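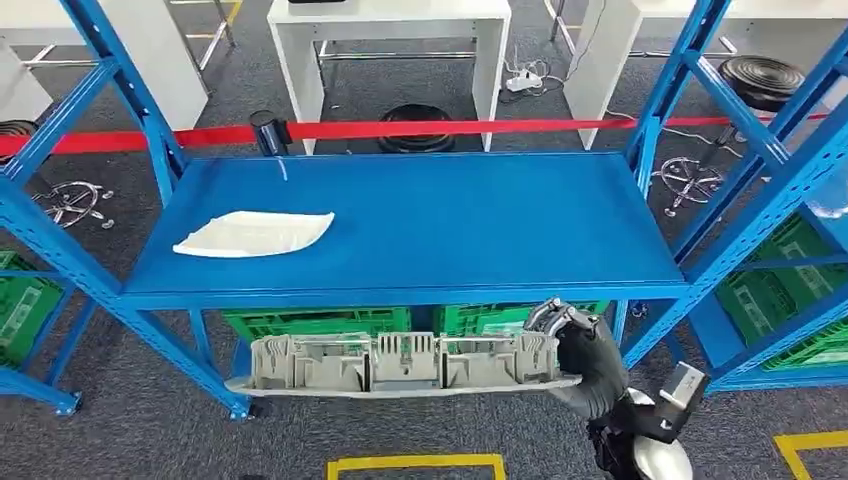 Lorena asked last week why we can't just re-teach the shelf pose when picks start landing short, and leave the rest alone. Fair question, most of today is the answer. Short version – you can, and it'll be back by Wednesday.

Week 2 notes, looking after the cell (Zellerby trainer, Drivetus controller)

Order matters. Base first, then shelf, then hand. If you do the hand first you're just hiding a base error in the tool offset. Seen it done. Took Mirta and me a whole afternoon to undo.

Base position
- robot parked square to its tape before anything else
- write the parked heading in the log, even when it looks fine
- tape lifting at a corner? replace the whole corner, don't patch it

Shelf
- check the uprights are plumb, feet sitting flat on the carpet
- deck height at both ends. Ours should read 297 on the Imberg gauge, left and right
- if the ends differ fix the deck, not the program
- barrier tape clipped across the back before you enable motion

Arm and hand, power off for all of it
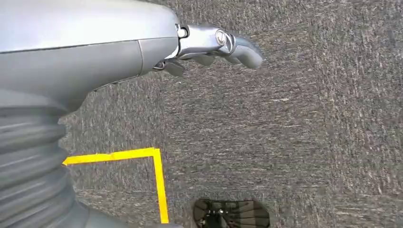 Wipe the shells with a dry cloth, no solvent. Look in the folds of the bellows for splits and grit, a torch from the side works best. Then the finger joints – move each one by hand thru its full travel, feel for anything notchy. Fasteners at the wrist get checked with the torque driver in the kit, not your own. Don't chase a setting that's already good.

Homing after service
Run routine 51 at slow speed, one person on the stop. Open hand only for the first pass, then repeat with a part. Long parts sag if you grip them at one end so watch the far end, thats where you'll hit the crates.

If it faults halfway dont clear and retry. Write the code down, back the arm off manually, come and get me or Soledad.

Log sheets due at the start of the next lab. Violeta's group still owes the one from July. Bring your gauge readings, we'll do drift next and you'll need your own numbers for it.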